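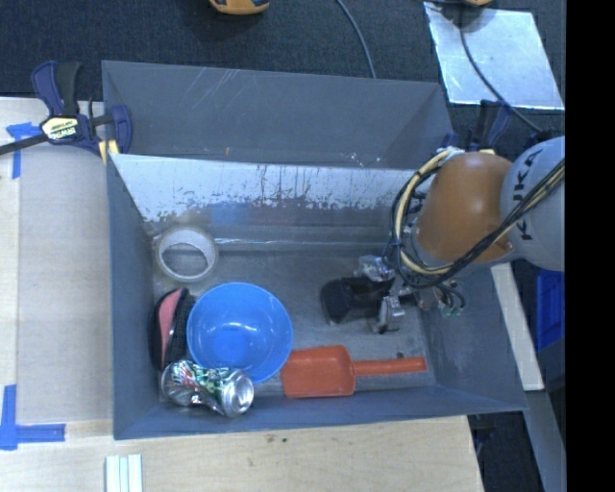

Bench tips from the bin picking trials, part 3

Quick ones this time, written between runs.

Clamp the bin. Two bar clamps on the back corners, snug, then give it a shove. Ours crept toward the arm all through April and we blamed the calibration for weeks. Same as at home with a cutting board – if it slides, fix that first.

Blue tape on the table for anything that gets moved and put back. Corners and T shapes, not dots. Peels off pale wood clean if you dont leave it all summer.

Mix up the clutter. Tape roll, bowl, crushed can, scoop. Brayan Puma ran 300 picks on tidy boxes and the success rate looked great, then dropped to 70 percent with kitchen junk. The junk number is the one we report.

Flat things last. A scoop lying flush with the floor is a pain for fingers. Try coming in at the handle, tilt a little, go slow. Nearly half our misses at Altitz were flat stuff.

Shiny bins – scuff them. Fine sandpaper, light passes, wipe the dust. Glare was giving the depth camera holes and the planner would aim at nothing.

Shake between runs, dont arrange by hand. People arrange nicely without meaning to. Aigars Sakalauskas tips everthing in from a bucket and walks away.

Log the misses too. Pen and paper is fine.

Next part is cables.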